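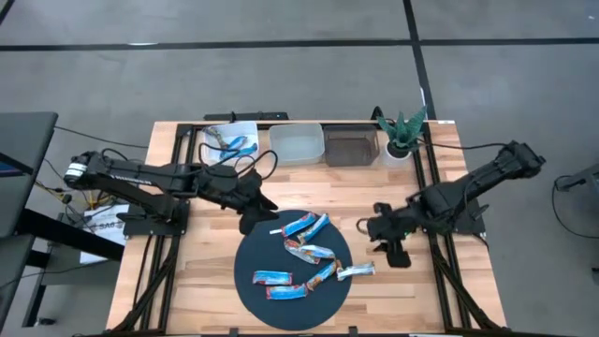

Rundundale's snack swap is coming back in March, and I could not be happier about it

Well, it's official! The Rundundale snack swap is on again this March, and this time it's moving out of the old bus depot and into the Willus building on the corner, the one with the good parking.

If you missed it last year, the idea is simple. You bring a bag of snacks you're not going to eat (sealed, please, and still in date) and you go home with somebody else's. I brought three boxes of raisin bars my kids had turned against and left with peanut brittle, two kinds of crackers and a jar of something pickled that I still haven't opened.

Relu Ciobanu, who started the thing, told me 149 people came through the door last time, which was a squeeze in the depot. The new room holds 200. "I had folks standing in the rain holding pretzels," he said. "I don't want to do that to anyone again."

Doors open at 10 in the morning and the swap runs until the tables are bare, and last year that was a little before noon. So get there early if you care what you end up with! Granola bars go fastest, then chips. Rice cakes tend to hang around.
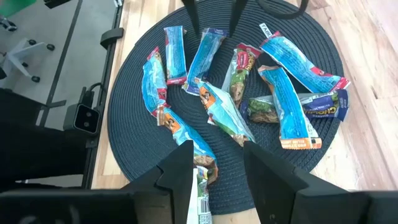
Granola bars are always popular at swap time.

There are a couple of changes. Homemade stuff gets its own table now, and you'll need to write the ingredients on a card (Relu got an earful about walnuts). Flinada, the bakery on the hill, is giving away 25 loaves to the first people in line, and the Usmani coffee cart will be parked out front all morning with its usual menu.

Getting in is free. Anything left over goes to the food pantry, same as before, and last time that came to 73 bags, mostly cereal.

If you'd like to help set up, show up at 8 and ask for Relu. I'll be there too, with more raisin bars, I'm afraid. We bought them in bulk.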